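Vidwood: fichas de conservación de tableros de madera

Versión 2 del conjunto. Última revisión: domingo, 3 de febrero de 2019.

Vidwood reúne fichas escritas sobre el estado y el cuidado de mesas y bancos de trabajo de madera en talleres compartidos. Las fichas son texto y tabla. Sirven para consultar qué acabado se aplicó a un tablero, cada cuánto se repasó y qué daños se anotaron en cada revisión.

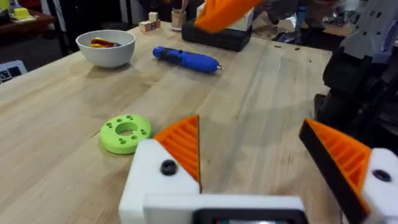

3 min de lectura

Contenido

El archivo principal, fichas.csv, tiene 4.000 filas. Cada fila es una revisión, y un mismo tablero puede aparecer en muchas. El archivo tableros.csv describe los tableros una sola vez: especie declarada, tipo de construcción, grosor y año de instalación si se conoce. Los dos se unen por el campo id_tablero.

Las fichas proceden de 11 talleres. El que más aporta es Tamiru, con fichas desde la primera temporada. El que menos, Drikesau, que se incorporó cuando el formulario ya había cambiado y por eso no tiene datos en las columnas antiguas.

Campos de fichas.csv

id_ficha: número correlativo, sin significado propio.
id_tablero: clave hacia tableros.csv.
mes: mes y año de la revisión. El día no se publica.
acabado: aceite, cera, barniz, jabón, ninguno, desconocido.
lijado: sí o no. Se refiere al lijado completo de la superficie; los repasos locales van en notas.
grano: grano de la última lija usada, solo si lijado es sí.
danos: lista separada por punto y coma. Valores admitidos: arañazo, golpe, mancha, quemadura, grieta, junta abierta, alabeo.
notas: texto libre en español, tal como lo escribió quien hizo la revisión.

Sobre el campo danos

La diferencia entre arañazo y golpe causa dudas. El criterio es la fibra: si está cortada o levantada, arañazo; si está hundida y sigue entera, golpe. Las manchas se anotan aunque no se noten al tacto. Los cercos de vaso cuentan como mancha, y los de hierro sobre roble también, pero en notas conviene escribir «tanino» para poder buscarlos.

Junta abierta se usa en tableros de listones encolados cuando entra la uña. Si solo se ve la línea de cola, no se anota nada. En la primera versión había un valor aparte, «línea visible», que casi todos los talleres rellenaban por costumbre; se eliminó y sus filas pasaron a quedar vacías.
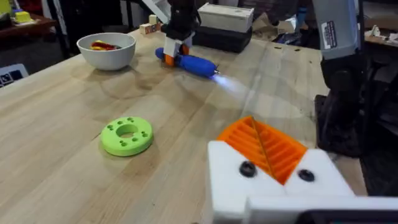 El alabeo se mide con una regla apoyada a lo ancho, nunca en diagonal, y se anota cuando queda una luz mayor que el grosor de una tarjeta. Es una medida tosca. Quien necesite valores en milímetros tendrá que pedirlos taller por taller, y varios no los guardan.

Cómo se recogió

Las revisiones se hacen en abril y, en los talleres que pueden, una segunda vez al cerrar el año. El formulario en papel lo preparó Zeeshan Tanoli y cabe en una hoja por las dos caras. Después se copia a la tabla con Ratis, el programa de carga que está en la carpeta herramientas. Ratis rechaza los valores fuera de lista y avisa si falta el mes, pero no corrige la ortografía de las notas.

En total, 70 fichas se retiraron por estar duplicadas. Sus números no se han reutilizado —los saltos en id_ficha vienen de ahí—.

Limitaciones

La especie es la que declaró el taller. No hay identificación de laboratorio, y «pino» se usó a veces para cualquier conífera. Los tableros en buen estado están poco representados: en algunos sitios solo se rellenaba la hoja si había algo que reparar. Tampoco se registra la humedad ambiente, así que el conjunto no sirve para estudiar el movimiento de la madera según la estación.

Las frecuencias de acabado no deben leerse como preferencia. Muchos talleres siguen con el aceite que ya tenían en el armario.

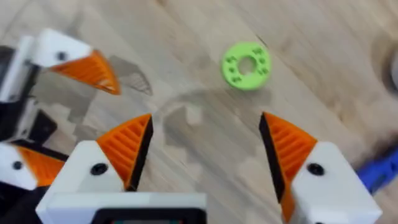

Malathi Marar pidió que «jabón» dejara de contarse como acabado, ya que en su taller se usa para limpiar tableros que están aceitados, y al elegir un solo valor se pierde el otro. Propuso una columna de limpieza aparte. La petición está aceptada y entrará en la próxima versión; mientras tanto, en las filas con jabón hay que mirar las notas.

Uso y licencia

Se puede copiar, modificar y redistribuir citando Vidwood y el número de versión. Los textos del campo notas no llevan firma y se han quitado los nombres propios. Si aparece alguno, basta con abrir una incidencia indicando el id_ficha.

Cambios respecto a la versión anterior

Se separó tableros.csv del archivo principal.
Se añadió el valor «desconocido» en acabado.
Codificación UTF-8 en todos los archivos; el separador decimal es la coma.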